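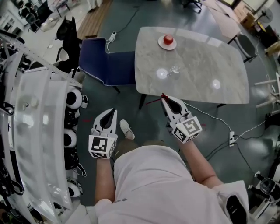

Trestlow's tracking software began as a calibration script. Its lead developer, who works from the company's Ekham office, still describes it that way. "It solves for the pose of a marker cube, six degrees of freedom, and hands that to whatever comes next. The rest is bookkeeping."

The bookkeeping takes up most of the code. Each hand-held gripper carries its own cube, and a cube turned at a steep angle gives two solutions that fit almost equally well. Early versions picked the lower error and sometimes flipped between frames. "We keep both now," the developer says, "and let the smoother decide over a window of 7 frames. Livent, our planner, never sees the ambiguity."

Of 1,643 recorded episodes, 600 were reprocessed after that change. Timestamps were the harder problem - the two streams had drifted by up to 4 milliseconds, enough to spoil a two-handed grasp on replay.

Asked about the next release, the developer mentions a port of the Witkowska filter and better logging. "When a solve fails, I want the residuals on disk. At the moment we write a warning and move on."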